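Two arms, one small metal part: how do you get a clean handoff?

Posted March 7, 2020 in Home and Shop Robotics 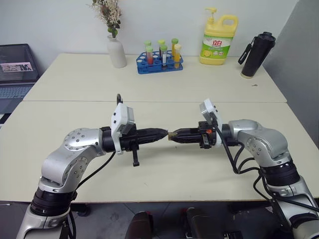
Hi all! I'm building a two-arm setup at our shared workshop in Dovport and I'm having more fun than I've had in years. The job I've picked is passing a short metal piece from the left gripper to the right one over the middle of the table. Out of 200 tries I got 33 clean passes. The rest of the time the part twists as the second gripper closes, or one arm shoves it out of the other. Both arms run off the same script and I teach the positions by hand. Should I be looking at the code or at the jaws? Any ideas welcome, I'm in there most evenings!
Xuân Thân

Love this project! Check your timing first. If the left side lets go the instant the right side starts closing, the part has nothing holding it for a moment. Close the right one, wait, then open the left. I use 20 hundredths of a second on mine and it made a huge difference. Also drop the grip force on the giving side just before the swap, so the part can settle into the other jaws instead of fighting them.

And are you teaching the meeting point with a part in the jaws? If you do it empty, you'll be off by a hair every time, and with something that small a hair is plenty. Stick thin rubber on the tips too (bike inner tube works great).
Tuấn Cù

Try a bigger part first. I started with a marker pen and went down in size from there, took me until May but it was a blast.
Brodetden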